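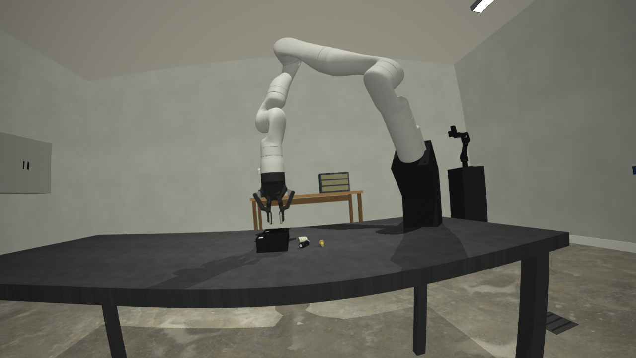
Unit 2: Budgeting for an Automated Workcell

These notes accompany the October lecture and should be read before the planning exercise. Students will prepare a purchase plan for the Unddale teaching lab, which proposes to add one arm and gripper for sorting small goods into labelled shelving.

The price of the arm is only the first line of a budget. A complete plan also lists the gripper, pedestal, work table, simulation licence, freight, training and yearly servicing. Quotes from Clellix and Trallura must be compared on the same list of items. Where a supplier leaves an item out, record it as "not quoted" and do not enter zero.
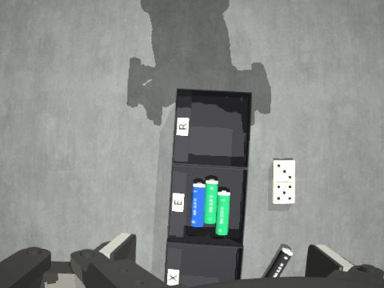 Endang Lumenta

Small purchases are easily missed. Cylindrical batteries on a narrow shelf call for suitable finger pads and clear labels on each compartment. Allow $100 for labels and $1000 for spare pads and fittings. Simulated trials should be costed as staff hours, including the time needed to model the shelving.

Plans must cover 9 years of service. Show the capital cost and the operating cost in separate columns, and state whether tax is included. Any item costing more than $1000 requires a written quote.

Reading: Pawłowska workbook, the chapter on equipment replacement. Bring a draft budget to the tutorial.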